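Stadstead Clothes Swap and Mending Circle
Minutes of the general meeting, 06/12/2020

Present: Annelies Van Dijk (chair), Terence Marsden, Jelle Postma, Thijs Prins, Jelle Kuipers (minutes), and a good turnout of members, several of whom we had not seen since the winter and were very glad to see again.
Apologies: the Arness group, who had their own meeting to get to.

1. Welcome and last minutes
Annelies opened by thanking everyone for coming, and thanked Thijs in particular for the lemon cake, which was passed along the table during items 1 through 3 and was gone by item 4. The last minutes were accepted with one correction. The sewing machine that went in for repair was the green one and not the Jacobs Street one, which has been fine all along. Jelle K. said sorry for the mix-up.

2. Money
Terence read out the figures. We have $2,664 in the account after paying for the hall and the new thread order. He pointed out that this looks healthier than it is – the insurance bill is still to come, and we have not yet paid Misow for the folding racks. A member asked if we could put a little aside for a second steam iron. There was a lot of feeling in the room about the old iron, which spits. Terence will find prices and bring them next time.

3. August swap
We have the big hall again, and the booking is confirmed. Jelle P. would like to stick with the ticket system from last year, one ticket for each item brought in, up to a limit of 12 per person. Some members thought 12 was stingy and others remembered the year there was no limit and we were still bagging up sweaters at bedtime. After a good long talk it was agreed to keep the limit and to look at it again afterward. Children's clothes will stay outside the ticket system, as always.

Thijs has had 100 flyers printed and brought them along in a shoe box. Please take a handful for your street, the library or your dentist. He asks that they not go on lamp posts this time.

Setup help is needed from early morning. Terence has the sheet and will be calling round, so you may as well put your name down now and save him the trouble.

4. Sorting and labeling
This took up more of the evening than planned, but it was a useful talk. Last year people had trouble finding their size, mostly with pants, and a good many pairs went back home with the people who brought them. Annelies suggested that we stop going by the size on the tag altogether and measure the waist and inside leg ourselves, then pin on a paper slip. Jeans would get their own rack, sorted by waist, with anything that needs a stitch or two going to the mending table first. She is happy to show newcomers how to measure a pair laid out flat, with the waistband pulled straight and the tape run along the inside seam.

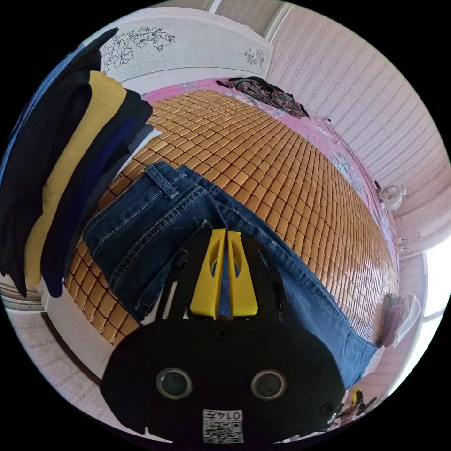 Jelle Postma wondered whether measuring everything would hold up the line at the door, and said she would sooner see people measure at home and bring their slips already filled in. Several members liked this. Annelies felt that tapes at home vary a good deal, but was willing to try both ways. Agreed: the form goes out with the flyers, and there will be a measuring table for anyone who comes without one.

5. Mending evenings
These carry on as before. Zippers are still the most asked-for job, and Thijs would be grateful if someone else would learn to do them. Two members offered, which was kind.

6. Any other business
The box of buttons in the hall closet needs a lid. The key to that closet is now with Terence. A blue umbrella was left behind last time and is still looking for its owner.

Actions
Terence: iron prices, setup sheet, Misow invoice
Annelies: measuring form, tapes for the table
Thijs: flyers, zipper lesson
Jelle K.: write to Arness about borrowing 30 hangers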